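Flidbridge Robot Club: picking up a plastic cup without launching it 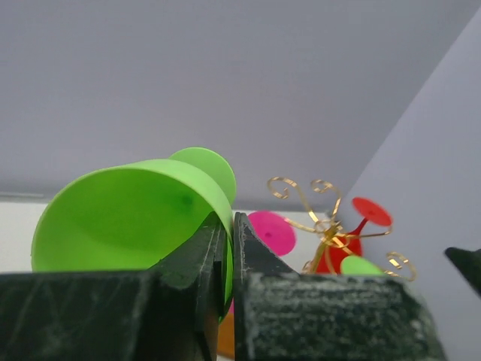
Nautiyal from the Skotari team says to start slow, and that a cup lying tilted is harder than it looks. Fine. Slow it is.

1. Open the gripper to 80 mm.
2. Come in with a finger on each side of the cup.
3. Close to 600 on the slider. At 700 you are making modern art.
4. Wait 2 seconds, then lift.

If it slips, go back to step 2 and blame the software team.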